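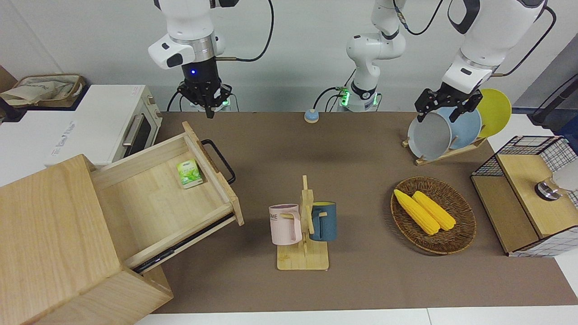
Category: Robotics / Safety and Good Practice

4.2 Workspace rules for two-arm kitchen tasks

Most of the stops we logged at the Clukham site came from the way the table was set up. The Puvow rules were written with that in mind. They cover what may be placed within reach of the arms, where it may be placed, and what the operator checks before a run begins. The rules apply to any bench where two arms share one tabletop.

Objects are sorted into fixed and loose items. A toaster oven or a cabinet with a drawer is fixed, and its position is taped and measured at the start of each day. Plates, mugs and food items are loose and may be moved between runs, but only inside the marked area. Figure 3 shows a typical layout, with one gripper at the rim of a gray plate in the dish rack and the other open behind the toaster oven.

Figure 3. Two-arm bench with kitchen items. The drawer at left is open.

Drawers need a rule of their own. An open drawer changes the free space on its side of the table, and a planner working from the closed position will not know this. The operator enters the drawer state by hand before each run. If the state is unknown, the arm on that side is held still until it has been entered.

Plates standing on edge are gripped at the rim only, one at a time, and lifted straight up until clear of the rack. Closing speed is limited to 86 mm per second for any dish that could break. Mugs on a mug tree are taken one side at a time, and the second arm stays at least 300 mm away while a mug is being removed from its peg.

Cables get a visual check before power is applied. A loop must have enough slack for the full reach of the wrist and must not hang low enough to catch on an item below it. Status lights must be in plain view from the operator's position.

We tried the rules at Clukham and at Londunano over 84 sessions, beginning in July. Operators at both sites used the same one-page checklist, supplied by Nigam, and took 4 minutes to complete it on average. The drawer entry was the step most often skipped. In the current version the run cannot be started without it.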